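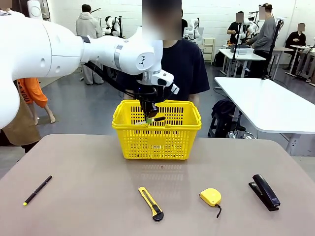
Accueil Scène Sonorisation Location Occasion Contact

Flillberg 225, enceinte de retour pour la scène

La Flillberg 225 est une enceinte de retour active, pensée pour les groupes qui jouent dans les petites et moyennes salles. Le musicien la pose au sol devant lui et il entend sa voix avec précision, même quand la batterie est très proche.

Le modèle précédent avait reçu des critiques pour son aigu un peu dur. Le constructeur a dessiné de nouveau le pavillon, et le son est maintenant plus doux à volume fort. L'ampli reste le même. Le ventilateur se met en marche seulement au-dessus d'une certaine température, ce qui est appréciable pendant les morceaux acoustiques.

Caractéristiques

Puissance : 346 W
Réponse en fréquence : à partir de 50 Hz
Entrées : deux combo XLR/jack, une sortie de renvoi
Angles de pose : deux, au choix
Finition : peinture noire texturée
Housse Peletwood en option

Emerson Leite, qui fait le son au club Lilside, utilise quatre de ces retours depuis le mois de septembre. Il nous a écrit : « Je coupe presque rien dans le bas médium, les chanteurs demandent moins de volume qu'avant. » Il conseille de garder le filtre coupe-bas enclenché pour la voix seule.

L'enceinte peut aussi être montée sur pied, avec l'embase Saavedra vendue séparément. Nous vous prions de vérifier le diamètre de votre pied avant la commande.

Les câbles d'alimentation sont fournis, les câbles XLR ne le sont pas. Pour une location de plusieurs dates, demandez-nous un devis en indiquant les villes de la tournée.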